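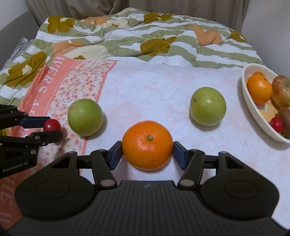

Putting away groceries is my benchmark for household automation. It needs no heat, blades or water, and a six-year-old can do it. Machines mostly can't yet, at least in a kitchen they haven't seen before.

Fruit shows why. An orange is the easy case: round, stiff enough, and the dimpled peel gives a padded finger something to hold. A cherry tomato is small and glossy, and the margin between holding it and splitting it is thin. A kiwi gives under pressure. An onion sheds its skin, so the surface you grip may not stay attached to the thing you want to move.

Two fingers cover more of this than I expected. Cyrill Egger and I spent part of October arguing about five-fingered hands, and I have come over to his side – the hand is rarely the limit. The limit is deciding where to grip, how hard, and what to do when the apple rolls.

I went through the last Gravard sorting log again this week. It lists 67 failed picks. Most are items touching the rim of a bowl or each other, where there is no room for the second finger. Only two are crushed fruit.

Hậu Khổng thinks unattended unpacking is two years off. I would accept that for apples and oranges on a flat surface. For a full bag with eggs at the bottom I would add several more, and I still unpack mine by hand.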